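Marks on dark marble worktop, is it the sealer or the stone?

Posted in Kitchens and Worktops
12/6/23

Etelka Mészáros

Hi all, hoping someone knows stone better than me. Moved into a flat in March and the kitchen has a dark brown-grey marble worktop, real stone as far as I can tell, not laminate. Looks lovely from the door. Up close there are dull patches by the kettle and next to the sink. Not stains as such, more like the shine has gone. You only see them with the light low across it.

What I've tried so far — washing up liquid and warm water, nothing. Bit of a rub with a microfibre cloth, nothing. Then a spray called Torell that was under the sink when we moved in, label half gone, and I think that might of made it worse?? Smelt lemony. Stopped using it.

Landlord says it was sealed before we came. Letting agent (Nyitrai, if anyone else has them) says marks are my problem unless I can show they were there at check in. Deposit is 308 per room so I'd rather not lose it over a worktop.

So. Is this the sealer wearing off, or is the stone itself damaged? Can I fix it without paying someone? And is there a way to tell if it still needs sealing? Also there's a long pale line across one end and I can't decide if it's a crack or just the marble. Can't feel it with a nail.

Thanks in advance, on my phone so sorry for typos

Drivelska

Lemon. There's your answer. Marble is calcium carbonate, acid eats it. Lemon, vinegar, limescale remover, tomato, wine, the lot. What you've got is etching, it's not the sealer. Sealer stops oil and coloured stuff soaking in, does nothing for acid. People get sold sealing as if it's armour.

Test for the seal is easy. Few drops of plain water on a clean bit, leave it 15 minutes, wipe. Dark spot left behind = it's drinking water, needs sealing. No spot = leave it alone. Do it in a few places, by the sink always goes first.

For the dull bits, marble polishing powder, the kind sold for etch marks. Damp cloth, small circles, rinse, dry. Try it in a corner behind the toaster first. Light etching comes up fine. If you can feel it as rough with your fingertip then powder wont do it, that's a job for someone with diamond pads.

Don't use a kitchen scourer on it. Don't use toothpaste whatever the internet says. And bin the spray.

Forkent

just use baby oil, my nan did hers for years and it was fine

Prasert Onsri

Bit longer from me, did worktops for 13 years, mostly granite but plenty of marble.

Agree with Drivelska on the etching. Please ignore the baby oil, it hides it for a day and then you've got greasy stone and dust stuck to it. On an unsealed patch it soaks in and goes blotchy, and getting oil out means a poultice. Faff.

Your pale line. If you can't catch a nail in it then most likely it's a vein. Dark marbles are full of them, and some look exactly like cracks, they run off at an angle and fork into little ones. Get a torch down flat to the surface. A crack usually shows a tiny shadow or a step somewhere along it, a vein stays flat and the polish carries on over the top. If it crosses near the sink cutout or the hob, check underneath too if you can get your head in the cupboard.

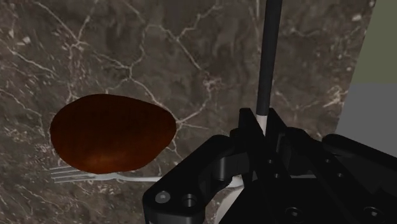 Drivelska again — would add that cloudy patches can be natural too. Before anyone polishes anything, wet the whole top and let it dry. Patches that stay in the same place and still have a full shine are colour in the stone, leave those be. Only the ones with no shine are etched.

Prasert Onsri

Yes good point, should have said that.

On the money side. Powder is cheap, one tub does a kitchen many times over. A proper rehone and repolish is a day's work and you should not be paying for it if the marks were there already. Look at your check in photos, zoom right in on the area by the kettle. Reflections show it, if the window reflection goes fuzzy in one spot that's your etch. Email the agent now with pictures, don't wait till you leave. Keep it short.

If the water test says it needs sealing, ask the landlord in writing before you do it. Impregnating sealer, thin coat, wipe off ALL the excess before it dries or you'll get a haze. I've been called out to more bad sealing jobs than bad stone. First one I ever did was a hazy top, 50 quid for a morning of scrubbing and I earned it.

Day to day: warm water, drop of pH neutral cleaner, dry it after. Board under anything acidic, coaster under glasses. Wipe spills straight off, specially juice.

Etelka Mészáros

Thank you both!! Did the water test tonight, dark spot by the sink, nothing anywhere else. Kettle patch feels smooth so going to order the powder. Line looks flat with the torch so calling it a vein. Emailing Nyitrai in the morning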